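November, tape transfers, Pedton reels

Box 10 done before lunch. Gunther Fröhlich was right about the Ternville session – reel 13 has a complete second take of the organ piece, and it's gorgeous! You can hear the choir breathe before the last verse. Transferred flat, no noise reduction.
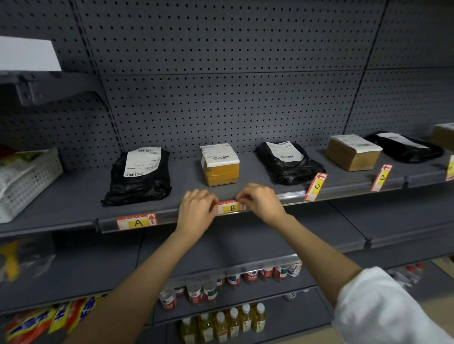

Still to do

Reel 105 runs slow, so check the pitch against the Cistlow pressing before anyone edits it. Butkienė's vocal is on the left channel only. Could be the desk, could be our lead – swap and try again. Slight hum at 100 Hz on both takes, gone when I moved the lamp. Ask Gunther for the lyric sheets.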